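The mayor of Plitow took her shoes off before the council meeting, as she did every time, and put her feet flat on the cold floor under the table. Elaine Trindade had been mayor for 4 years. In the first year she wore heels and her back hurt through every vote. After that she kept a pair of slides in the lower drawer, behind the bylaws.

"They will ask you about the mine," said Meinir Yorath, who had driven up from Wirnthorpe that morning and still had her coat on. "They will ask in the first minute."

"Let them ask."

"And what will you say?"

Elaine did not know yet. She had a letter from the Goltar company in her folder, and the letter said that 90 men would stop working in January. It was a polite letter. It thanked the town for its patience.
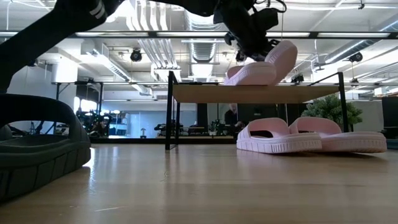

Slides, pink and green, on an ordinary working day.

The room filled slowly. People came in with snow on their shoulders and took the chairs near the radiator first. Lucimara Batista sat in the front row with her knitting, and behind her stood the younger Caldeira, Rogério, who worked the night shift and should have been asleep. Elaine counted nothing. She only saw that the door stayed open a long time, and that the heat was going out.

"Mrs. Mayor," Rogério said, before she had opened the meeting. "Is it true?"

"It is true," she said.

There was a sound in the room then, like when a bus lets out its air. Lucimara put the needles down in her lap.

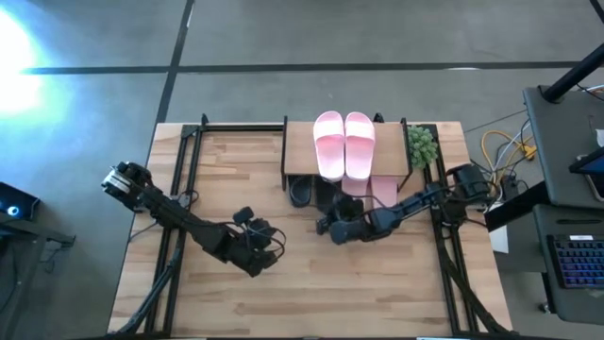 Plitow had been a mine town for almost 100 years, and it had forgotten how to be something else. Elaine's grandmother had sold soup at the gate. Her own house, on Coutinho Street, had a hall so narrow that the shoe rack took half of it, and when she was a child every miner who visited had to leave his boots outside and borrow house slippers. There was always a pair of black ones on the lower shelf, kept for guests, like the pair on the rack in the picture. Her father wore them in the last winter of his life. He walked in them from the bed to the window and back, and each time he asked if the lights of the mine were on.

She thought about those slippers now, while the people waited. She had a speech, three pages, which Daiane Teixeira from the office had typed and corrected twice. The speech said "transition" many times.

"I will not read this," she said, and she turned the pages face down.

Meinir looked at her from the side wall – a quick look, a warning.

"The company offers money for retraining," Elaine said. "It is enough for 70 people. I asked them which 70. They told me this was a decision for the town."

"For you," said Rogério.

"Yes. For me, they mean."

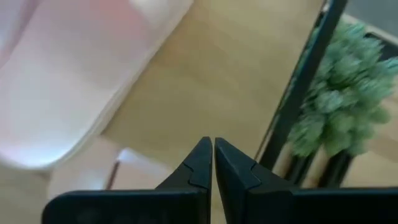
Lucimara raised her hand, as if she were at school. Her husband had died in the old shaft, and in Plitow people became quiet when she wanted to talk.

"My son is on the list of the 90," she said. "Take him off the other list. He is young, he can go to Wirnthorpe. Give his place to a man with children."

"Mother," said somebody at the back, very low.

She did not turn around. She picked up the needles again and looked for the place where she had stopped.

Elaine found her pen and wrote the name down, then crossed it out, then wrote it again beside the door of the drawing she had been making on the folder. Under the table she felt for her shoes with one foot. One was there. The other had slid too far, and she had to stand up without it.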